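The Return of the Plain Wooden Block

Small makers are finding buyers for the oldest toy on the shelf

Angharad James cuts blocks in the mornings, before the phone starts. Her workshop is the back half of a former feed store in Brarnora, and by nine there are several trays of them on the bench, sanded on every face and waiting to be checked. She runs her thumb along each edge. If it catches, the block goes back to the sander.

James started her company, Husar, after eleven years of making kitchen cabinets. She had a lot of maple offcuts and a sister who ran a daycare. The first set was a gift. The second was for another daycare that had seen the first. She now sells 1250 sets a year, most of them to schools and the rest to parents who find her through the schools.

"I thought people would want letters on them, or colors," she says. "I offered both for two years. The plain ones outsold them every month, so I stopped buying paint."

Wooden blocks never went away, but for a long time they were a small part of the business. Toy stores gave the space to building sets with instructions, with a finished model shown on the box. A bag of unpainted maple is hard to sell next to that. It has no character on it and nothing to collect, and a good set costs a lot more than a plastic one of the same size.

What changed, according to the people who make them, is who is buying. Preschools replace their equipment on a slow cycle, and many of them bought plastic the last time. Plastic sets lose pieces and the pieces are hard to match later. A wooden block from one maker will usually stack with a wooden block from another, as long as both keep to the same base unit.

The unit matters more than most parents realize. In a proper set, every piece is a simple multiple or fraction of one basic block. Two halves equal a whole, two wholes equal a double, and a pair of triangles makes a square. A child who runs out of long blocks can put two short ones end to end and the wall stays level. If the cuts are off by even the thickness of a fingernail, a tower eight blocks high will lean. 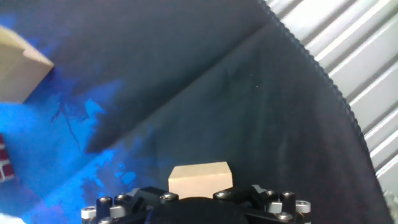

Ovidiu Coman has taught four-year-olds at the Rovedside preschool for most of his career, and he keeps the block corner open all day. He does not give the children anything to copy. In September, he says, most of them lay the blocks flat in rows, like roads. By the winter they are making enclosures, and after that bridges, which take a long time to get right because the two supports have to be the correct distance apart.

"They'll try a bridge with the posts too far apart and it falls in," Coman says. "Then they push the posts closer and try again. I could tell them, but it's a good ten minutes of work for them if I don't."

His room has 200 blocks for 16 children, and he would like more. Arguments in the block corner are mostly about supply. When there are enough long pieces to go around, the children tend to build next to each other and then join up. When there are too few, they guard them.

Maple is the usual choice for a school set. It is hard, it does not splinter easily, and it holds a clean corner for years. Beech is close behind. Pine is cheaper and lighter, which some parents prefer for toddlers, but it dents. Aleo, a two-person shop that sells mainly online, uses pine for its starter set of 38 pieces and switches to beech for everything larger.

Finish is where the makers disagree. James leaves hers bare and tells customers to wipe them with a damp cloth and let them dry on a towel. Aleo rubs in a thin coat of beeswax and oil. Both say never to soak a block or put it in a dishwasher, since the grain swells and the faces will not sit flat again.

For parents buying a first set, Coman suggests more pieces in fewer shapes. Arches and columns look good in a catalog, but children use plain rectangles far more. A shallow open shelf works better than a bin, with each shape in its own stack, so that the child can see what is left.

James is moving to a larger saw this spring. An order has come in from a school district for 3000 single-unit blocks, with no other shapes at all, and she has until August to cut them.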